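# Comparing two hand-held grippers on laundry (and how to set up your own test)

I've had two hand-held grippers on my desk since June, a Multamov and a Zosholm, and people keep asking me which one to buy for collecting folding demos. My answer used to be a shrug. So I finally sat down and worked out a test you can run at home in an afternoon, and this page is how I do it.

You'll need:

- the grippers you want to compare
- a wide-angle camera that fits both mounts
- one pair of jeans, one T-shirt, one dish towel
- a bed (a table works too, but more on that below)
- a notebook, or a spreadsheet if you're tidier than I am

## 1. Use the same camera on both

This sounds obvious and I still got it wrong the first time! I ran the Multamov with one lens and the Zosholm with another, and then spent a whole evening blaming the fingers for what was really a view problem. Move one camera back and forth. Mark the mount with a bit of tape so it goes back at the same angle.

Before you start, close the fingers and check that you can see both tips on your screen. If one drops out of view when the gripper opens all the way, tilt the camera down a little and try again.

## 2. Start soft, then go heavy

Go towel, T-shirt, jeans, in that order. The towel is your warm-up and pretty much any gripper can handle it. The T-shirt tells you about thin fabric: do the pads get hold of one layer, or do they grab whatever is underneath too?

Then jeans. Denim is where I learned the most, mainly at the cuffs and the waistband, where you've got several thick layers stacked up and the pads want to slide off. Fold them lengthwise first and try a grab across the legs, then one at the waistband, then one right at the cuffs.

I do this on a bed on purpose. A table pushes back, so you can mash the fingers down and get away with it. A duvet gives, and you have to close on the garment without scooping up the bedding. A busy print helps as well - you can tell pretty quickly when the background starts moving along with the jeans.

## 3. Do enough grabs to be fair

My first round was 28 grabs per gripper and I was sure I had a winner. Then Mercy Lyimo, who shares the workbench with me, did her own set and got the opposite result. Turns out we approach the cloth differently (she comes in nearly flat, I come straight down). So we kept going until we had 205 between us, swapping grippers every few minutes so neither one got all the tired-hand attempts.

Write down three things for each grab:

1. Did you lift the garment?
2. Did anything else come up with it?
3. Did you have to shift your wrist to make it work?

That third one is easy to skip. Please don't! A gripper that needs a weird wrist angle will wear you out long before lunch.

## 4. Watch the footage, too

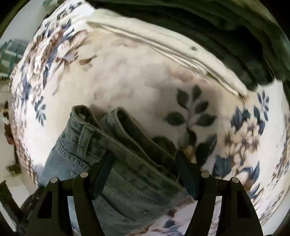 *Both pads down on the folded jeans, with the duvet print showing through the openings in the fingers.*

Go through your clips with your notes next to you. I look for how much of the cloth I can still see once the fingers are down. Open plates are a big help there, and solid ones can hide a lot of the fabric you're trying to grab. Also look at where each pad lands. If you keep finding them a bit left of where you meant to go, check the camera tape before you blame your aim.

## 5. So which one?

For me, the Zosholm on towels and shirts, and the Multamov on anything with thick seams. The Zosholm's trigger is lighter, and after 48 grabs in one sitting I really felt the difference in my thumb. If I could keep only one I'd keep the Multamov, but Mercy would tell you the other way around, so borrow before you buy if you can.

Next on my list is the same test with a set of Joubert pads, which are supposed to be grippier. I'll add those numbers to the sheet when I have them.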